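Dimitz Community Help
Cataloguing > Comics and manga > Editions and volumes

Omnibus edition of a series already entered as single volumes: one record or several?

Posted by Korletey Comics Society

Our society maintains a shared catalogue on Dimitz for the use of its members. It stands at 2,626 entries, most of them manga in English translation. We recently received the omnibus edition of Wurken, in which each book contains 2 of the original volumes. The original edition runs to 20 volumes, all of which are already entered and most of which carry members' reading notes and ratings.

We wish to know whether the omnibus books should be added to the existing series record or whether a second series should be created. When we tried the first method, the system treated omnibus book 1 as a duplicate of volume 1 and offered to merge them. We declined, as we did not wish to lose the notes. The synopsis also differs between the two editions. The newer one gives away the identity of the masked ferryman in its opening line, and several members have asked that it not be displayed at all.

Guidance from other institutions would be welcome.

Nivetby Library Comics Desk
Accepted by the poster

You were right to decline the merge. It can be reversed only by a moderator, and reading notes attached to the removed entry are not always restored.

The established practice is to keep a single series record and to add a second edition beneath it. A separate series should be created only where the story itself has been altered, for example where chapters have been redrawn or a new ending supplied. A change of binding, page size or translator does not meet that test.

Adding the edition

Open the series record and select Editions, then Add edition. Enter the publisher and format, and choose Omnibus from the list. Leave the field marked Volume number empty for the moment. It is this field that causes the duplicate warning, as the system compares it with the volumes of the first edition before it looks at the format.

Save the edition, return to it and complete the field marked Contains. For omnibus book 1 this should read 1-2, for book 2 it should read 3-4, and so on to book 10. The volume number may then be filled in without any warning appearing.

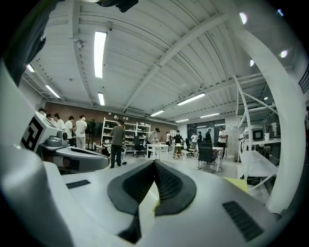

Synopsis and spoilers

Each edition may carry its own synopsis, but only one is shown on the public page. Under Display settings, select the text from the original edition as the default. The newer text will remain on file and will be seen only by those who open the omnibus entry itself.

Should you prefer to write your own, the limit is 500 characters including spaces. Our desk asks that a synopsis go no further than the events of the first volume — a rule which would exclude the ferryman.

Members' notes

Notes and ratings remain with the edition under which they were written. A member who has read both editions may enter notes for each. The series rating is drawn from all editions together.

paperlantern_reader

We just made a second series and put "omnibus" in brackets after the title. It works. The two do sit apart in the author listing, and anyone who searches by title gets both, but none of our members have complained.

Dimitz Records Moderator

The first reply is correct. Bracketed titles are discouraged, and records of that kind may be combined by moderators when found. The poster above is invited to submit a request through the Corrections form, and reading notes will be moved by hand before the two series are joined.

One addition should be made. Where an omnibus contains a short story or colour section that was absent from the single volumes, please enter it under Extras. It should not be given a chapter number, even where the publisher has printed one on the contents page.

Korletey Comics Society

We are obliged to all who replied. The edition has been added as described and the duplicate warning did not return. One book contains an extra chapter set before the first volume, and this has been entered under Extras.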